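Midarness to end plastic bag handouts at town market

November 6, 2023

Stallholders at the Midarness covered market will stop giving out free plastic bags next May, under a change to the market rules approved by the town council last night. The vote followed a trial at the north end of the hall, where 12 stalls went without free bags over the summer.

Under the new rules, shoppers can bring their own bags or buy a paper one at the stall. Loose fish and raw meat are exempt and may still be wrapped in plastic. Traders who break the rule will get a written warning first and can lose their pitch for a week if it happens again.

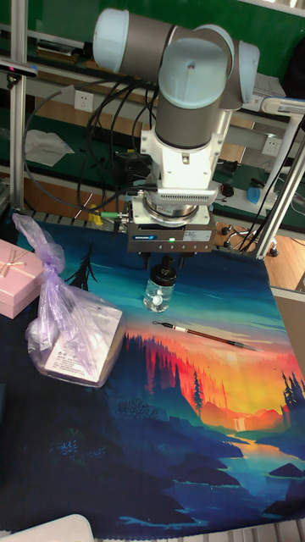 A bottle on a printed mat, under the gripper of a robot arm.

The council said the market hands out roughly 4000 bags in a normal trading week. Most end up in household trash, and the recycling plant at Cleseo does not accept them because thin film jams its sorting belts. The town pays extra for each load the plant turns away.

Not all traders are happy with the plan. A letter signed by several fruit and vegetable sellers said paper bags cost them more and tear when produce is damp. They asked the council to cover the difference for the first year. The council turned that down but agreed to a bulk order through Cenora, a packaging supplier, which should bring the price down for stalls that join.

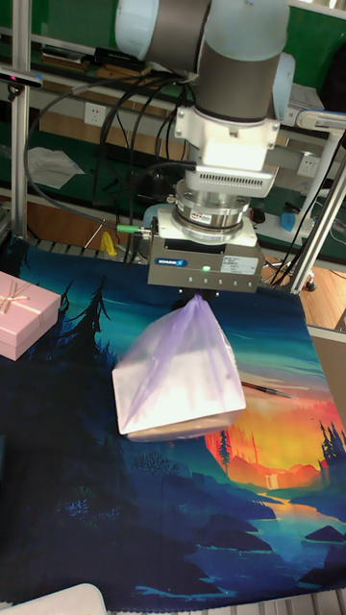

A lavender plastic bag held at the top by a gripper.

Bautista, the grocery on the market's east side, stopped offering free bags at its registers 2 years ago. The store told the council that complaints dropped off after the first month, and that more people now come in with a bag already in hand.

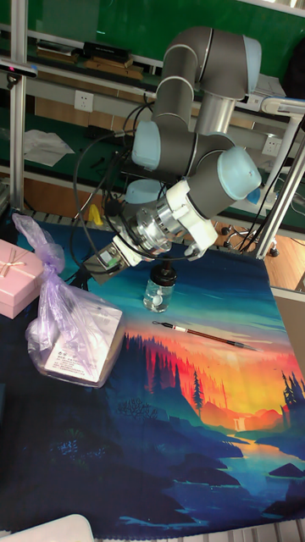 Stall coverings come under the same set of rules. From May, tables must have a washable cover that can be taken off and cleaned at the end of the day — plastic sheeting that is thrown out after one use will no longer be allowed. A large printed cloth like the one spread over the tabletop here would be fine, as would oilcloth. Plain wood must be sealed.

Traders have until the end of the year to send in written comments on the coverings rule, which can still be changed.

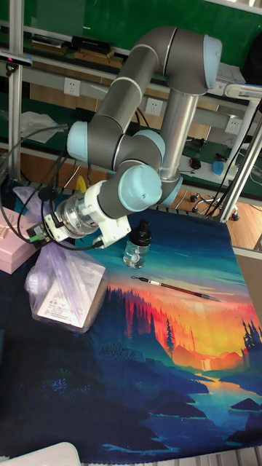

The bag rule itself is final. Signs will go up at all 3 entrances to the hall before it takes effect, and the market office will keep a box of donated cloth bags by the main door for shoppers who arrive without one. Donations can be dropped off at the office during trading hours. The bags should be clean and have both handles.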